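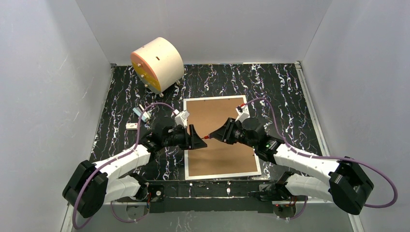
Unit 5: Surfaces, borders and reading a layout

These notes go with the second half of the March workshop. Bring the Orndale workbook and a soft pencil.

Key terms
Ground – the surface everything else sits on. A black ground with white veining, like marble, is a busy one. Flat objects need a clear edge to stand out against it.
Border – a band of contrasting color around a flat piece. A white border around a tan-brown board separates it from a dark ground.
Accent – a small area of strong color, such as an orange-and-yellow face on a cream-white body.

Backdrops
Light gray side walls and a pale back wall keep attention on the floor. Creases and seams show up even under soft light, so note them in your sketch.

Exercise
Draw the floor plan first, then the board, then the round object at the back left. Leave out the veining until the end. Work at 400 mm wide if your paper allows it.

Write 500 words on how the border changes the way you see the board. Lalit Chaudhary will collect the drafts at the end of the session. Shakuntala Rajput has spare paper – ask her before you start.

Reading: Pant, course reader, chapter on grounds.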